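Ticket n° 177 : étagère à chaussures Drindham, planche du haut qui bouge et vis qui ne serrent plus

Ouvert par : Parisa Naseri
Catégorie : mobilier d'entrée / montage
Statut : résolu 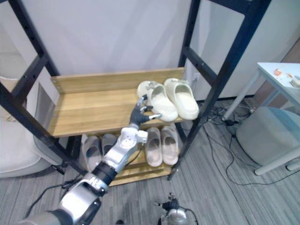 Bonjour,

Je vous écris au sujet de l'étagère Drindham, modèle bas avec deux niveaux, cadre en métal noir et planches en bois clair. Je l'ai achetée en mars au magasin de Wumville et je l'ai montée moi-même, en suivant la notice. Excusez mon français, je fais attention mais il peut rester des fautes.

Nous l'utilisons seulement pour les claquettes d'intérieur : la paire blanc crème sur la planche du haut, les grises et les rose pâle en bas. Ce n'est donc pas un poids important. Malgré cela j'ai deux problèmes.

Premier problème : la planche du haut, celle qui a un rebord à l'arrière, se déplace un peu vers l'avant quand on prend une paire. Je la repousse et le lendemain c'est pareil.

Deuxième problème : deux vis du côté droit tournent sans fin. Je les serre avec la clé fournie, elles semblent prendre, puis elles tournent dans le vide.

Ce que j'ai déjà essayé :
- desserrer toutes les vis et les resserrer dans l'ordre de la notice
- changer l'étagère de place, parce que le sol n'est pas très plat près de la porte
- mettre un carton plié sous un pied (cela a réduit le balancement, mais pas le mouvement de la planche)

Je voudrais savoir si c'est une erreur de montage de ma part ou s'il me manque une pièce. Dans le sachet il me restait 7 petites rondelles et je n'ai pas trouvé sur la notice où elles vont.

Je vous remercie d'avance.
Parisa Naseri

Réponse de Hok-lam Chu, assistance Aebischer, 10 h 24

Bonjour Madame Naseri,

Merci pour votre message, qui est très clair. Les rondelles qui restent sont probablement la cause du deuxième problème. Elles se placent entre la tête de vis et le montant percé. Sans elles, la vis entre trop loin et dépasse la partie filetée de l'insert. Sur l'ancienne notice elles sont dessinées à l'étape du cadre, mais en très petit.

Pour la planche du haut, pouvez-vous me dire deux choses :
1. Le rebord arrière touche-t-il la traverse, ou reste-t-il un espace ?
2. Avez-vous posé les pastilles en caoutchouc adhésives sur les traverses ? Elles sont livrées sur une feuille transparente, souvent collée au fond du carton.

Merci de ne pas forcer sur les vis en attendant, l'insert peut s'abîmer.

Cordialement,
Hok-lam Chu

Réponse de Parisa Naseri

Bonjour Monsieur,

J'ai mesuré avec une règle : entre le rebord et la traverse il y a un espace de 10 mm à gauche, et presque rien à droite. La planche est donc posée de travers, je ne l'avais pas remarqué.

Pour les pastilles, je ne les ai pas vues. Le carton est parti au recyclage depuis longtemps, donc je crois que la feuille est partie avec. Est-ce qu'il est possible de les commander séparément ? Ou bien je peux prendre des patins Enis, j'en ai une boîte à la maison pour les chaises, mais ils sont en feutre et j'ai peur qu'ils glissent encore plus.

Réponse de Hok-lam Chu

Bonjour,

Vous avez raison, le feutre ne convient pas. Je vous envoie une feuille de pastilles et deux inserts de remplacement par courrier, sans frais. Quand vous les aurez reçus, voici l'ordre à suivre :

- enlever les chaussures et retirer les deux planches
- dévisser le côté droit, poser les rondelles, revisser à la main sans bloquer
- vérifier que le cadre est d'équerre en mesurant les deux diagonales
- bloquer les vis avec la clé
- dégraisser les traverses avec un chiffon et un peu d'alcool, laisser sécher, coller les pastilles
- reposer la planche du haut, le rebord contre la traverse arrière sur toute la longueur

Changez les inserts seulement si les vis tournent encore dans le vide avec les rondelles.

Réponse de Parisa Naseri

Bonjour Monsieur Chu,

L'enveloppe est bien arrivée et j'ai fait le travail hier soir. Les diagonales n'étaient pas égales, il y avait une différence de 7 mm, maintenant elles le sont. Avec les rondelles les vis serrent bien. J'ai dû changer un seul insert, l'autre je le garde dans le tiroir.

La planche du haut ne bouge plus, même quand mon fils tire ses claquettes d'un coup. Il reste un léger balancement à cause de mon sol, donc j'ai laissé le carton sous le pied. Si vous vendez des pieds réglables pour ce modèle, je suis intéressée.

Vous pouvez fermer le ticket. Merci pour votre patience.

Note de clôture (H. Chu)
Cause : rondelles non posées, cadre hors d'équerre, pastilles absentes au montage. Envoyé : une feuille de pastilles, deux inserts. Pieds réglables : pas de référence pour ce modèle, cliente informée. Demande transmise pour agrandir le dessin des rondelles dans la notice.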